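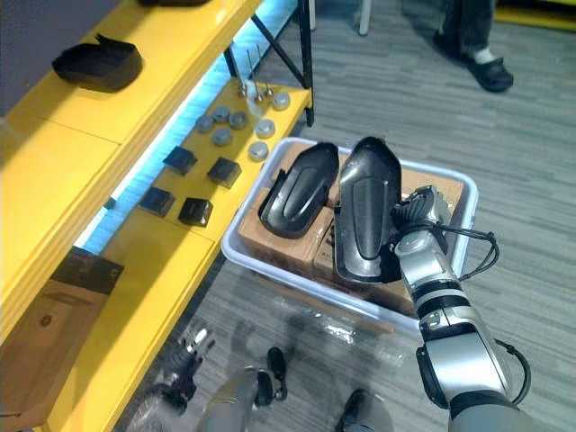 Tresetside, 2020-05-03

Bin job again. Head camera view up top, right gripper on the right-hand shell. Grasp estimate comes from Magesa (our shell pose node), motion from Gatia as before, no changes to the arm controller.

Main trouble today is the pose of the shells when two of them sit on the cardboard together. Both black, both glossy, and the depth has holes along the centre ridge. Magesa fits the model to whatever is left and every so often flips it end for end. Flipped pose looks fine in the overlay because the outline is nearly the same. The grasp then comes out on the wrong edge and the planner says no path, which had me reading planner logs for an hour before I looked at the pose. Should have plotted the axes first.

Changes so far:
- hole filling off for anything inside the bin rim. It was inventing a flat surface between the shells
- keep both pose guesses (normal and flipped) and pass both to Gatia, let it throw out the one it can't reach
- side grasp only, no top grasp on the ridge
- bin walls put back in as a collision object. Somebody commented them out in March, probaly me

The translucent bin is its own problem. Depth sees through the side in places and the carpet behind comes up as points inside the bin. For now I crop with a fixed cylinder, which means the bin has to stay put. Not a fix.

Ran 16 replays from the logs with the new settings. Flip in 3 of them, all with the shells touching. Without the two-guess change the same logs gave more, didn't write the number down, will rerun.

Planning timeout was still at the old 4 seconds. Left it. In-ho Yeon wants it shorter but then the second guess never gets a look in.

Other thing – self filter. Wrist camera picks up the other arm's sleeve and the folds don't match the arm model at all. The bunched up bit at the cuff sticks out past the padding, so it ends up in the obstacle map and the planner thinks the fingers are already touching something. Padding the whole link is too crude, we lose the space over the board. Trying a fatter padding just on the cuff section.

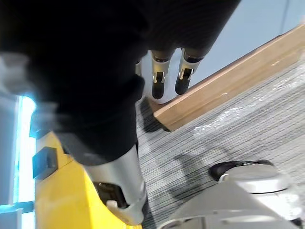
Wrist cam, fingers just over the board. Fabric bulge is the part the filter misses.

Plastic film on the carpet also showing up in the map as speckle that comes and goes frame to frame. Raised the minimum hit count for a cell and it mostly dissapears in replay, but thin things may go with it. Check against the pins on the lower shelf before merging.

Otent build 111 has the cuff padding and the two-guess change. Hit count is still on my branch, do not pull it yet.

To do
- rerun the old settings on the same logs and write the number down this time
- log the pose axes by default
- ask In-ho about lighting, the blue strip under the shelf puts a colour cast on the discs and the mask edges wander
- proper bin tracking instead of the fixed crop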